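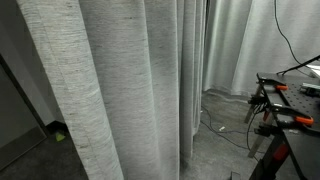

르케신(Lerkesine) 휴대용 구속 측정기는 아켈(Arkel)이 유소년 및 사회인 야구팀을 대상으로 내놓은 보급형 제품이다. 본 평가는 기록의 일관성, 조작 편의성, 자료 관리 기능을 기준으로 진행하였으며, 비교 대상으로는 맥퍼슨(MacPherson)의 거치형 측정기를 사용하였다. 실내에서 확인할 항목은 표시창의 시인성과 메뉴 조작에 한정하였다. 바닥까지 늘어진 두꺼운 회색 커튼처럼 밝기 차이가 작은 무채색 배경 앞에서도 표시창의 숫자는 쉽게 구분되었다. 다만 보조 메뉴의 글자는 크기가 작아, 장갑을 낀 지도자가 경기 중에 설정을 바꾸기에는 불편이 예상된다.

측정 성능은 대체로 양호하였다. 포수 뒤쪽 정면에서 측정한 경우 두 기기의 표시값은 대부분 일치하였고, 중학생 투수의 직구에서는 양쪽 모두 시속 97km가 표시되었다. 투구 방향에서 45도 벗어난 위치에서는 르케신의 값이 일관되게 낮게 나타났다. 사용 설명서에도 측정 각도에 관한 주의 사항이 있으나 뒷부분에 짧게 실려 있어 처음 사용하는 팀은 지나치기 쉽다. 변화구의 경우 표시가 누락되는 일이 간혹 있었으며, 이는 맥퍼슨 제품에서 더 드물었다.

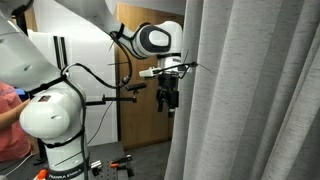

검은색 그리퍼가 달린 흰색 로봇 팔

자료 관리 기능은 이 제품의 가장 큰 장점이다. 본체에 투구 기록 3,000건을 저장할 수 있고, 투수별로 구분하여 표 형식 파일로 내보낼 수 있다. 기록원이 경기 후 수기로 옮겨 적던 작업이 상당 부분 줄어든다. 반면 잘못 입력한 투수 이름을 일괄 수정하는 기능이 없으며, 파일을 내보내는 동안에는 새로운 측정을 시작할 수 없다. 더블헤더 일정에서는 미리 저장 공간을 확인해 둘 필요가 있다.

전원은 충전식이고 삼각대 연결부가 기본으로 제공된다. 휴대용 가방은 유통사인 티사이드(Tisside)에서 별도로 판매한다. 가방의 고정 끈은 본체 폭보다 다소 길어 이동 중 기기가 흔들렸다.

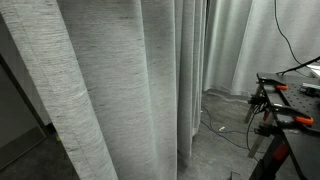
오세안 로비쇼(Océane Robichaud)는 한 시즌 동안 같은 제품을 사용하면서 구속 수치 자체보다 이닝별 하락 폭을 확인하는 데 도움을 받았다고 전해 왔다. 아울러 비가 내린 3월 연습 경기에서는 버튼 반응이 늦어 기록을 몇 차례 놓쳤다며, 방수 덮개가 기본 구성에 포함되기를 바란다는 의견을 덧붙였다.

본 평가에서는 우천 조건을 별도로 시험하지 않았으므로 해당 사항은 판단을 보류한다. 종합 평점은 별 다섯 개 중 네 개이다. 정면 측정 위치를 확보할 수 있고 투수별 기록 관리가 필요한 팀에는 구매를 권할 수 있으며, 관중석 측면에서 측정해야 하는 구장이라면 맥퍼슨 제품을 먼저 검토하는 편이 적절하다. 펌웨어 갱신으로 이름 일괄 수정 기능이 추가될 경우 자료 관리 항목을 다시 평가할 예정이다.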